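Selling baskets at the Ernbridge flea market, worth it?
Crafts and Fairs board, 21 June 2024

mossypork
I've got a pile of wicker in the spare room and a chance at a booth at Ernbridge. Booth fee is 80 bucks for the day. Anybody done it lately? I sold at the January one years ago and froze my toes off, but I did okay.

tinlid_80
80 is steep for baskets. You'd have to sell a ton of them just to break even. I quit Ernbridge and went to Ploltoser instead, smaller crowd but people come to buy and not just eat funnel cake.

mossypork
Ploltoser wants you there the night before though, and I'm not sleeping in my car again lol

quiltnoodle
I disagree with tinlid. Ernbridge gets up to 2,000 people when the weather's nice. I cleared 300 last time on linens alone! Price tags matter more than the fair, put them where folks can read them without picking stuff up.

tinlid_80
Linens aren't baskets. Everybody's aunt has a closet full of baskets.

quiltnoodle
Everybody's aunt has a closet full of linens too!!

mossypork
Ok ok, you two. My real question is color. Do I mix dark and light on one table or keep them apart? I'm talking the plain rectangular kind, like these:

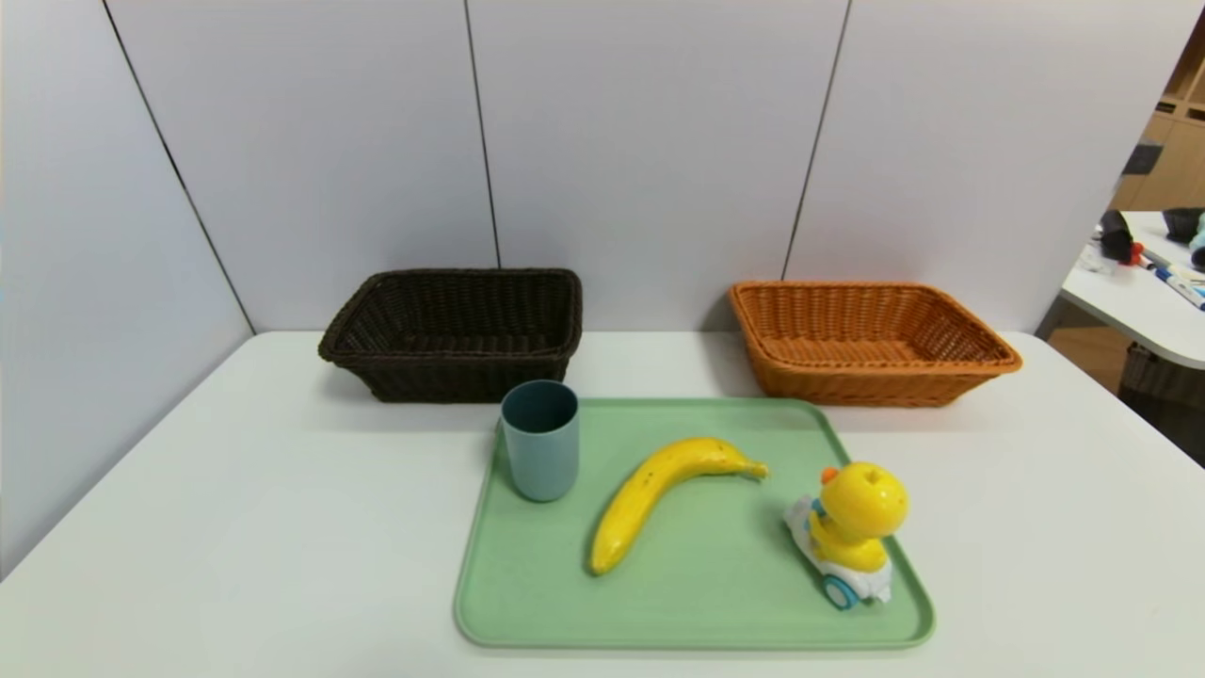
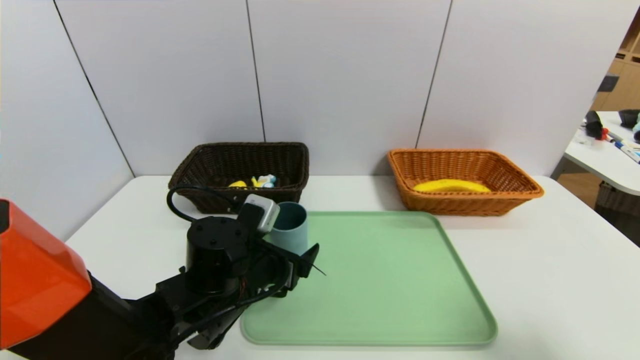
Dark brown on the left and the orange-tan on the right in both. I was thinking 15 for either color, or a deal if you take the pair.

Greloritz
Mix them, and skip the pair deal until after lunch. Early shoppers pay full price and the hagglers show up late. I'd go 18 and let them talk you down to 15.

tinlid_80
Still say Ploltoser.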